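Handout 4: Sound absorption by perforated panels
Room Acoustics, second-year option
Notes: Rocío Quiroga

4.1 Principle
A perforated sheet placed in front of a closed air gap behaves as a set of Helmholtz resonators. The air in each hole acts as a mass and the air in the gap behind acts as a spring. Absorption peaks at the resonant frequency f0 and falls off on either side.

f0 = (c / 2π) √(P / (d L))

c = speed of sound
P = open area ratio
d = depth of gap
L = sheet thickness plus end correction

4.2 Open area
Small holes give a low P and a low f0. Above a certain ratio the sheet no longer controls the response - it is then only a cover for whatever lies behind it. A printed finish is acceptable if the holes stay clear.

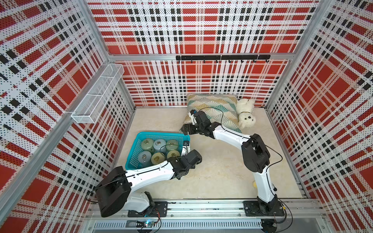
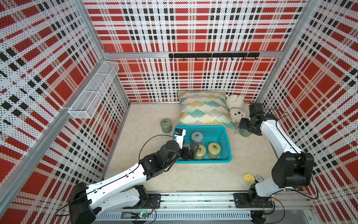
Fig. 4.1 and 4.2. Perforated wall panels with a plaid print.

4.3 Depth of gap
Doubling d lowers f0 by a factor of √2. Take d = 50 mm for the first worked problem and 800 Hz as the target frequency. Porous fill broadens the peak and should be included in the second part only.

4.4 Limits
The formula assumes that d is small compared with the wavelength. Do not use it at 4,000 Hz for the gap given in 4.3.

Problems 1 to 3 go to Valentin Cordier by 23/09/2020. Show units throughout.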